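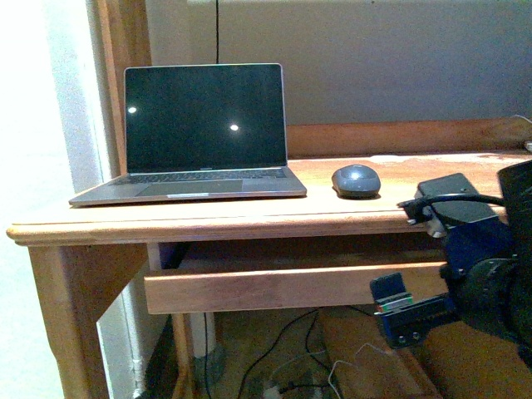
I closed my last freelance account in September. It took longer than I thought it would, mostly because of the invoices. I had six years of them in four different places and no system for naming any of it.

I started writing manuals for Gevix when I still lived in Tustham. They made pump controllers, and later they made other things that I also wrote manuals for. Dénes Balogh hired me over the phone and we didn't meet in person until the second year. He paid on time and sent short emails. I have worked for people who did neither.

The work itself was fine. A 470-page service guide is not hard to write, but it is slow, and you have to keep asking engineers the same question in different words until you get an answer you can use. I got good at that part. I was never good at the part where you find the next client while you still have the current one.

So when Jolán Dobos asked if I wanted a regular job at the county records office, I said yes the same evening. The pay is lower. The health plan is better than what I was buying for myself. I start at eight and I'm home by five, and I walk both ways unless it's raining hard. 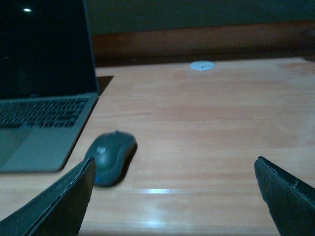 A desk with a laptop.

I went through the old files before I left them alone for good. The folder for Gevix had 3,152 items in it, and a lot of those were drafts of the same few chapters. I kept the final versions and the contracts and deleted the rest. Ayanda Pretorius told me to keep seven years of tax records, so those went onto a drive in the closet, plus a second copy at my sister's.

A few things I still need to do:

Cancel the business phone number.
Send Imre Antal the style guide he asked for.
Find out if the city wants a form saying I stopped. The website says yes on one page and no on another.

I do miss choosing my own hours – mainly on warm mornings. I don't miss January, when all the work seemed to dry up at once and I'd spend two weeks rewriting my own website.

The records office has me on property deeds for now. The old ones are handwritten and the ink has gone brown. I can read most of them.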